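Notes on Keeping a Small Guest Room

The spare room at Keletti has been open to visiting friends and relatives since April. The following notes are set down for the benefit of those who have written to ask how the arrangement is managed.

Guests are asked to give notice of their arrival. Check-in is at 3 in the afternoon. The key is held by Adanech Hadgu at the ground floor apartment, and she should be called from the train if there is a delay past Prever.

Tea and coffee are provided at no charge. Glass mugs are kept for guests, and the household's own cups remain on the upper shelf. 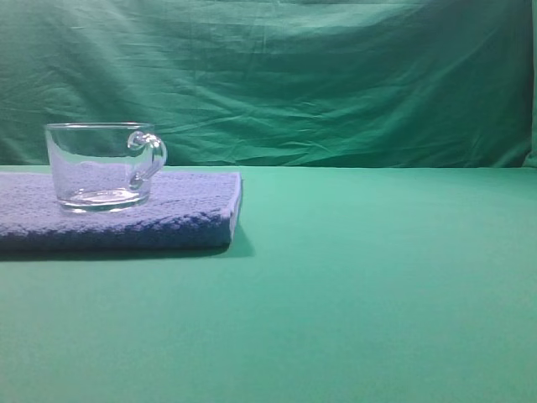

Quiet hours and heating

Quiet is observed from 10 at night. The radiator is controlled from the hallway and requires 30 minutes to warm the room. It should be turned down, though not off, when the room is vacant. Last winter's heating bill was reviewed with Obed Fiadzo, who shares the meter, and it was agreed that the former practice of leaving it on full could not continue.

Windows facing the courtyard may be opened at any hour. The street window sticks and is best left alone until the frame has been repaired.

Linens

Sheets are changed between visits. Bath towels are white cotton and are stored in the closet. Textured microfiber towels are reserved for the kitchen and should not be washed with the cotton, as they collect lint. Fabric softener is not used on either.

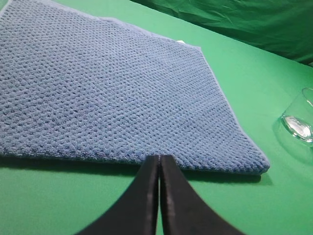 Departure

Guests are requested to strip the bed, close the courtyard windows and return the key by noon. A guest book is kept on the hall table. Remarks on the mattress have been noted, and a replacement is under consideration.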